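The Gears Have Their Own Mat Now

I own a box of gears. It used to be a cookie tin of gears, and before that a yogurt tub, and if you follow the line back far enough you reach a time when I owned no gears at all and had a perfectly good place to eat dinner.

It started with a Geso mantel clock that stopped one August. The man at the repair counter quoted a figure that made me laugh out loud in his shop, and then I went home and took the clock apart myself, which cost nothing and achieved the same result in that I still don't have a working clock. What I did have was a heap of very handsome little wheels. I put them in a saucer. People who came over picked them up. You can't leave a gear in a saucer near a human being and expect it to stay there. They'll be telling you about their kid's braces and the whole time they're rolling a little brass wheel back and forth with one finger.

So then I wanted more, obviously. I bought a mixed lot from a surplus place in Narkmont that sells by the pound and describes everything as "assorted." It came in a padded envelope that had stopped being padded somewhere along the route. There were gears out of printers, gears out of what I think was a mixer, a few plastic ones the color of old teeth, and a lone washer that I've kept out of pity. Then a second lot. Then somebody's late uncle's drawer, contents of, no returns.

I should say that I don't build anything. This is the part that disappoints people. They see a box of gears and their eyes light up and they ask what I'm making, and I say I'm sorting them, and the light goes out again. I had a brief period of ambition during which I was going to make a wall clock with all its insides on the outside. I bought a book. The book began with a chapter on involute curves and I put it on the shelf, spine out, where it makes a good impression.

Sorting, though, I can do. Sorting is the only hobby I've ever had that improved with lack of talent. I began by size, like a beginner, and ended up with one enormous pile called "medium." Then I tried by metal, and learned that I can't tell metals apart. Color was no better, as it meant brass in one pile and gray in another, and the gray pile was the entire collection minus the brass. I now sort by teeth, on the grounds that teeth are the whole point of a gear. Straight ones go with straight ones. Anything slanted, ribbed, pointed or otherwise showing off goes in the other compartment, which I've labeled FANCY with a label maker I also didn't need.

The real improvement was the mat. For a long time I worked straight on the white tabletop, and a pale gear on a white table under a good lamp is a thing you find with your elbow. They slide, too. They roll, being round, a feature I can hardly complain about. Something dark and flat solved all of it at once, and I'm still annoyed at how long I held out. 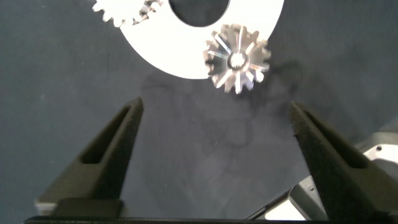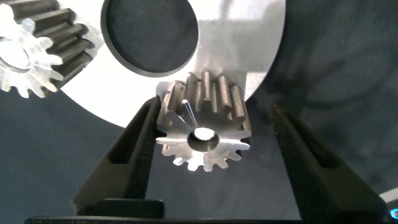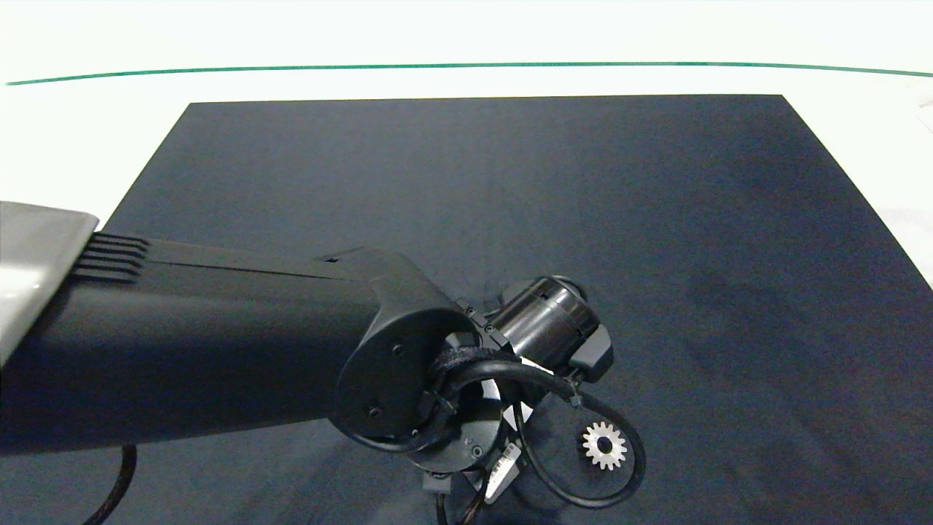

I bought the mat from Sydorenko, the fabric shop next to the dry cleaner, where I asked for something dark that wouldn't show dust. The woman at the counter gave me a look I've come to know well. All dark fabric shows dust. It shows dust the way a black car shows dust, which is to say it seems to manufacture it. I run a lint roller over it before every session and I'd put my failure rate at 100 percent. But a gear put down on it stays put, and you can find it again ten minutes later without patting the table like a man who's lost his glasses.

A few things I've picked up, in no order, for the other person out there who does this.

A gear wants to be looked at from two directions. Flat on its back it's all outline, a little cartoon sun. Stand it on edge with its face toward you and you find out what the teeth have been up to behind the front, how deep they run, whether the sides are as clean as the face. A lot of them have beautiful faces and backs like a gravel road. I try not to draw any lessons from this.

Check the hole. I ignored the holes for the first year because I assumed a hole was a hole. They're round, or round with a flat side, or round with a notch cut into it, and if you ever did want to put a gear on a shaft (I hear people do) this would apparently matter more than anything else about it. I went back through the whole box looking at holes. It took most of a rainy weekend and I enjoyed it more than several vacations.

Don't wash them in the dishwasher. I won't be taking questions.

Don't oil them either, unless they're going into something. I oiled 16 of the nicer ones because a forum told me to, and for a month everything I touched in that room had a thumbprint on it, including the cat. A dry old toothbrush does more good. Give it its own jar, well away from the bathroom, and tell the people you live with about the jar.

Magnets are a trap. I bought a magnetic tray, very pleased with myself, and the small gears went onto it and formed a committed relationship. You can pry them off one at a time. I now keep the tray for pins.

Storage is the unsolved problem. I've got the Etport case, the flat one with the clear lid and the movable dividers, and it's good except that the dividers are movable by the gears as well. Tip it a little and the small ones go under the wall into the next room like prisoners in a movie. I cut strips of foam and wedged them along the bottoms, and that has held for everything except the 5 tiniest, which live in a pill organizer. They have Monday through Sunday to choose from and always end up in the same slot. I don't understand it and have stopped trying to.

The question I get most, after what I'm making, is which one's my favorite. I used to say it was a big brass wheel from the clock, since that's the one people expect. It has spokes and it photographs well. But the ones I keep picking up are the plain stubby ones, thick through the middle with short blunt teeth, that were obviously made to sit in the dark inside an appliance and be leaned on for twenty years. They have a good weight. They're pleasant to hold while you're on the phone with the insurance company. You set one down and it makes a decent, definite sound on wood, and on the mat it makes hardly any sound at all, and I go back and forth on which I like better.

I did try to match pairs for a while. You'd think that among this many gears there'd be dozens that fit together, and there are not. Teeth that look the same are a hair off, and they'll mesh for a quarter turn and then climb up on each other and stop. So far I've found 2 that run together smoothly the whole way around, and they came out of different envelopes, bought months apart. I keep them in the same compartment now, with a bit of foam between them so they don't rattle.

There's another lot on its way from Narkmont. "Assorted, some damage." I've cleared a corner of the case, moved the washer, and bought a fresh lint roller.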